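Vovska Household Shop
Questions and answers: chenille dusters

We receive many letters on the same subjects, so we have put the answers together on one page. It concerns the Vova hand duster and the longer Grosine model. For feather dusters and microfibre cloths please look at their own pages.

What is the difference between the Vova and the Grosine?

The head is the same. It has thick chenille strands, like small fingers, and they stand out on all sides. The Grosine has a handle of 34 cm and is meant for the tops of wardrobes and for lamps. The Vova is shorter and is kept more easily in a drawer or in a desk. If you dust mainly desks, shelves and electronic things, take the Vova.

Must I use a spray with it?

No, please use it dry. With spray or polish the strands become sticky, and then they leave grey lines on a white table. If you have already done this, wash the head two times and it will be good again.

Can I use it on a laptop and other equipment?

Yes. Switch the device off first, close nothing on top of the strands, and pull the duster in one direction, from the back of the keys to the front. For the screen you should use a separate dry cloth. We do not recommend to press a duster on a screen, where grains of dust may scratch.

My laptop has stickers. Will the duster lift them?

If the sticker is flat, it stays where it is. If a corner is already loose, the chenille can catch on it. Hold the corner down with one finger and dust away from it.

How do I dust a desk with cables on it?

Lift the cable with your free hand and pass the duster under it. Do not drag the head over the cable, or small objects come with it and fall behind the table. Move pens, adapters and other little things to one end before you begin. I do my own long table in this way every Saturday, and it takes me seven minutes with the cables included.

The fibre near the handle looks lighter than the rest. Is it a fault?

Usually it is no fault. Look at the place where the flat handle goes into the head. On the mint-green duster with the turquoise handle you may find there a patch which is paler and slightly frayed. It does not change how the duster collects dust. Please write to us only if the strands come out when you pull them softly, or if the handle turns inside the head.
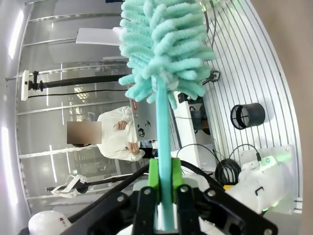
I. Fehr
Customer questions and spare parts, Vovska

How do I wash the head?

First shake the duster outside or over a bath. Then take the head off the handle and put it in lukewarm water with a little dish soap. Press it with the hand, do not twist. Change the water until it stays clear.

You can also wash it in the machine at 30 degrees, in a washing bag, with no softener. Softener covers the fibre and afterwards it only pushes the dust from one side to the other.

How many washes will it survive?

We washed one head 16 times in the shop and it was still full, only a bit flatter on one side. After that we stopped the test. When the strands remain flat also after drying, it is time for a new head.

Can it go in the tumble dryer or on a radiator?

Neither, please. Let it hang with the strands down, in a room with moving air. In winter this can last until the next day. You can separate the strands with your fingers while they are damp.

How often should I shake it while I am dusting?

After each shelf, or when you see grey on the tips. A full duster drops what it has collected.

Does the colour come out?

The mint green can give a little colour in the first wash. Wash it alone the first time and do not leave it lying wet on a white surface.

Do you sell the head without the handle?

Yes, the spare part is number 117 and it fits both handles. It is sold in mint green only. The grey one was finished in May and we do not expect it again.

I bought another brand. Does your head fit?

Possibly, if the handle is flat and not wider than the opening. Please measure your handle before you order, as we cannot take back a head that has been used.

Where should I keep it?

Hang it, or lay it in a place where nothing heavy is on top. Under the sink is too damp for it.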